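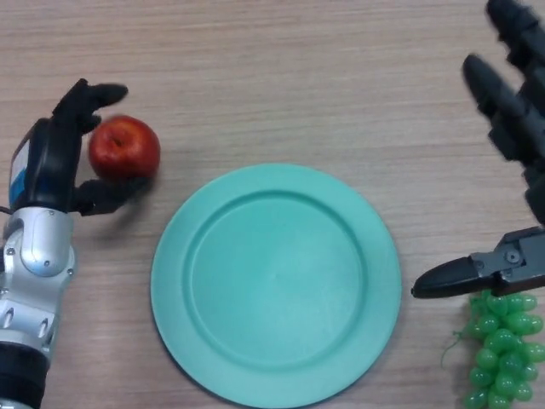
Ji-hoon Jin asked after reading the spring report whether the fruit was being eaten or only put out, and said that the next report should answer that before anything else.

It is being eaten, more of it than we planned for, and the kinds that go first are not the kinds we had ordered most of. The rest of this report covers the six months to the end of June, what was bought, how the tables were set, what was left over, and what we would like to do with the remainder of the grant.

Fruit table, Lokitz Centre
Progress report to the Brano Fund
Prepared by Seo-ah Ryu

1. What the grant pays for

The grant pays for fresh fruit on the shared tables at the Lokitz Centre every morning that the centre is open, together with plates, a second fridge shelf and some hours for washing and setting out. The centre provides the room, the tables and the sink. There has been no change to this arrangement since the last report.

2. Fruit served

Apples and grapes are still the main order. We began with apples, grapes, bananas and pears. Pears were dropped in March. They came in hard, stayed hard for most of the week and then all went soft over a weekend, and we threw away more pears than everything else put together. Bananas have been kept but in smaller amounts, bought twice a week.

Red apples go faster than green. We tried a mixed box for the whole of April and the green ones were always what remained at closing time. We now order red only, apart from cooking apples for the baking group, who pay for their own.

Green grapes are the most popular item. Whole bunches did not work well in the first weeks, as people pulled a few from each and left the rest looking picked over. They are now cut with scissors into small bunches before going out, and a person takes one bunch. Waste on grapes fell straight away. The cutting adds a little time in the morning, which I have included under staffing below.

In May we served 2,000 portions, counting one apple, one banana or one small bunch of grapes as a portion. That is our best month. January was poor, partly because the heating was off for several days and fewer people came in.

3. Plates and table layout

The spring report mentioned complaints about the deep bowls. Fruit at the bottom was bruised and people did not like reaching in. The bowls have been moved to the kitchen and the tables now have large round plates. We bought 23 of them from Joo, enough for every table with a few spare. Two have chipped and been thrown out.

Plates hold less, so they need refilling once during the morning, normally at half past ten. On the other hand it is easy to see from the doorway which tables are low. Soft or marked fruit is spotted sooner as well.

We tried putting apples and grapes together on one plate and have stopped. The apples roll on to the grapes when the table is knocked. Apples go on one plate and grapes on another where there is space, and at the small tables by the window we put out grapes only and leave the apples on the side counter.

The wooden tabletops mark if wet plates are left standing on them. Plates are dried underneath before they go out. I had asked in the last report about tablecloths, but the group that uses the room in the afternoon would prefer not to have them and I have let this drop.

4. Supply

Detico remains the supplier. Deliveries have been on time apart from one in February, which came after lunch and was no use to us that day. They credited it without argument. Prices for grapes went up in April and have not come down. Apples have stayed the same.

I asked for a quotation from a second supplier so that we had something to compare. Their apples were cheaper, but they would not deliver before nine, and fruit has to be washed and out by then. I have not taken it further.

5. Waste

Waste was weighed in each month except February, when the kitchen scales were broken. Over the other five months we threw away 67 kilos, with January and March the worst and June the best. Most of it was pears, as explained above. Peelings and cores are not included in the figure and go to the compost bin behind the building.

Sound fruit left on the day before a closure is put in bags by the front door for people to take home. This has worked well and the bags have always gone. We would like to keep doing it unless the fund sees a difficulty.

6. Staffing

Two people set out each morning, one washing and one cutting and plating. The budget allowed for one hour each. With the grapes to cut it takes closer to an hour and a quarter, and this has been met so far from hours not used in January. Those hours will run out in September. I would like to move money from the plate budget, which is underspent, to cover the difference until the end of the year. I would be grateful for an answer to this before the August rota is drawn up.

7. Comments from users

A comments book is kept on the side counter. Most entries are short. Several ask for oranges. One regular user would like the fruit cut up, as he finds a whole apple hard to manage, and we now keep a knife and board at the counter and will slice an apple for anyone who asks. Three entries ask for biscuits, which the grant does not cover.

Parents with small children have asked that grapes be cut lengthways. This is done at the counter on request and there is a notice on the wall to say so.

8. July to December

Orders for apples and grapes to continue at the May level. Bananas as now. Small oranges to be tried from November when they are cheaper, one box a week to begin with. Pears will not be ordered again.

The fridge shelf has been ordered but not fitted. The first one sent was too wide and went back. Until it is in, grapes for the following day are kept in the baking group's fridge, by agreement, and have to be out of it by noon.

The receipts for the period and the monthly waste sheets are attached separately. The April receipt from Detico is a copy and I have asked them for the original.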